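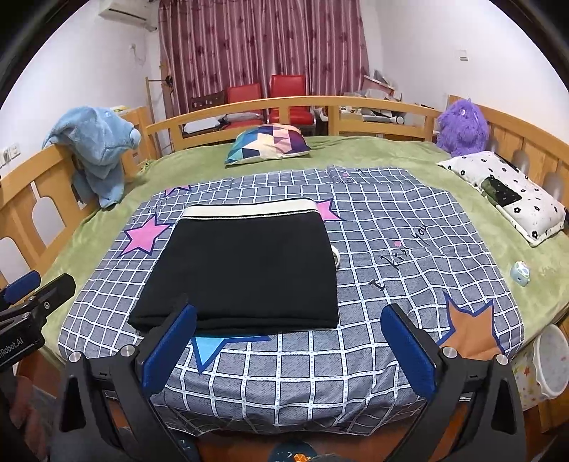

Wednesday, April 15, 2020. Second day on the blue pads, hand-held pair, folding at the bed. Craig wanted them swapped in for the old Wilton ones before we'd finished complaining about the Wilton ones, so the comparison is less tidy than Morag would like. Same black garment as yesterday, folded to a rectangle with the cream waistband at the far edge, which makes a decent landmark when you're trying to say where the jaws went in. Grey blanket with the stars underneath, and "I kiss you" written across it, the warmest feedback I've had on this project since February.

Notes so far. Wide open, the jaws clear the whole fold if I come in square. Come in at a slant and one pad lands early and shoves the lot sideways. The waistband is easy, being thick. A single layer of the body is another matter: I get two layers, or I get garment plus blanket, and once I got the green sheet as well and lifted the bedding like a conjuror with no follow-up.

Pad wear: can't see any. Craig says they're good for 1000 closes. Craig also said that about the Wiltons.

Camera: the Cerkum drops out when I turn my wrist past a certain point. Cable, I think. Lucero thinks firmware. We have a biscuit on it. Log from this morning stops at 2620 and picks up again at 3069, so whatever happened in between is between me and the trousers I was practising on.

Still to do:
- redo the slanted approaches, slower
- strain relief on the camera cable
- ask Alistair where the spare pad screws went (he'll say Wilma)
- Wilton pads back on Friday, same fold, same blanket

Craig, please don't wash the blanket till I've finished.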